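ブロンドゥム館(Brøndum)生活だより 衣類と寝具の整え方について
2018年4月8日 文:ヘイズルン・アルトナルドッティル(Heiðrún Arnardóttir)
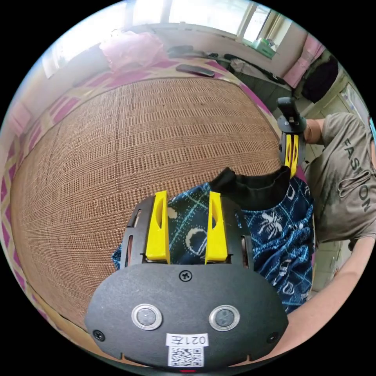

1/当館では、居室における衣類整理の手順を改めましたので、ご案内申し上げます。衣類は引き出しに収める前に、一度寝台の上に広げ、一着ずつ状態をご確認ください。編み目の敷物を敷いた寝台では、紺地に格子柄の衣類のように色の濃いものは輪郭が見分けやすく、作業に適しております。寝台の縁から垂れた部分は、先に中央へ寄せてください。

2/柄物は、柄を内側にして畳むことを基本といたします。襟や裏地など色の異なる部分が折れ上がっている場合は、平らに戻してから袖を重ねてください。

3/引き出し一段に収める衣類は、約19着を上限といたします。厚手のものは下段にお入れください。

4/寝台の敷物は、衣類を片付けた後、固く絞った布で編み目に沿って拭き、陰干しをお願いいたします。直射日光の当たる窓辺はお避けください。

5/不要となった衣類は、東棟一階の回収箱で承ります。2月に配布した袋も引き続きご使用いただけます。ボタンは外さず、そのままお入れください。

6/収納用品の貸し出しは528号室にて受け付けております。担当はアクセル・ユール(Aksel Juhl)です。ご返却の際は、部屋番号の札をお外しください。

最近の投稿
・共用洗濯室の利用時間変更について
・冬用寝具の保管受付
・フリルンブリッジ(Flirnbridge)別館 居室点検のお知らせ
・引き出しの防虫剤交換について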